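Wendau Shared Workshop Members' Forum
Robotics and Automation > Projects in Progress
Topic: Two-arm suturing build, bay 23: wrist cameras and cable slack

mivirora_bench
Posted Sunday, November 3, 2019
This topic is opened in accordance with the project rules, which require a written report before further bench time is assigned. The instruments are mounted and both arms answer to the console. The left arm holds its position well. The right arm shows backlash at the wrist after 40 minutes of continuous use. Members with experience of cable-driven joints are invited to comment.

gearside67
Please state the cable tension at the start of the session and at the end. Without both values the report cannot be assessed. I would also ask that the wrist be left under power between trials, as slack is often introduced when the joint is released.

mivirora_bench
The tension was recorded at the start only. The second value will be taken at the next session and added to this topic.

nidance_tools
I do not agree with the previous recommendation. Leaving the wrist under power overnight is contrary to workshop policy and places a steady load on the pulleys. The cables should be released, inspected and tensioned again before each session.

gearside67
My recommendation concerned the interval between trials on the same day. I did not propose overnight operation. Tensioning before every session will hide the fault that the author is trying to locate.

nidance_tools
The clarification is noted. I maintain that inspection should come first. A worn cable will give the same reading as a loose one for some time.

marar_controls
Two requests. First, the camera exposure should be fixed by hand. Automatic exposure will follow the reflections from the metal wrists, and the operator will lose detail near the tips. Second, please post views from the wrist cameras so that members may judge the working distance between the tools.

mivirora_bench
Both requests are accepted. The exposure setting will be reviewed before the December bench period. The views are attached.
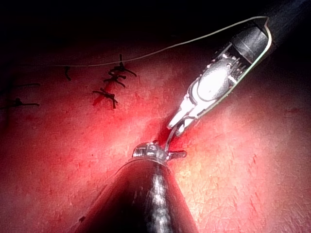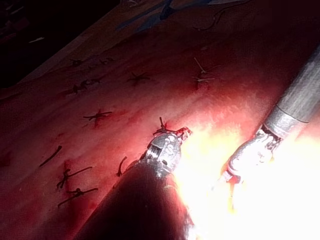
Wrist camera views, bay 23. Curved needle in the jaws of the upper instrument (first view); glare between the two instruments (second view).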